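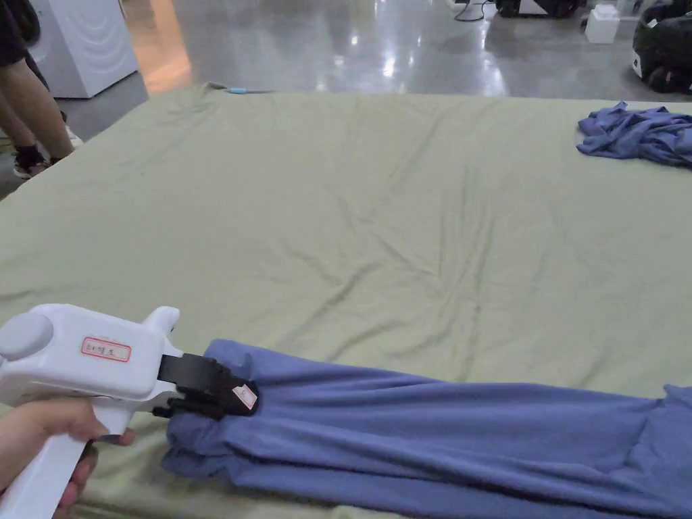

Why does Gustex stop showing missed call alerts after an update?
The update resets its notification permission, and the app does not ask for it again.

Open Settings, then Apps, then Gustex. Tap Notifications and turn on Calls and Messages — both are off by default. Go back one screen and clear the cache. 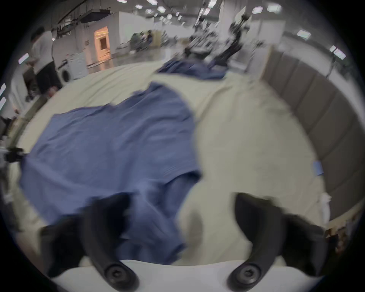 Leave Clear data alone, as it deletes the call log. Restart the phone and place a test call. If no alert appears, reinstall build 3834.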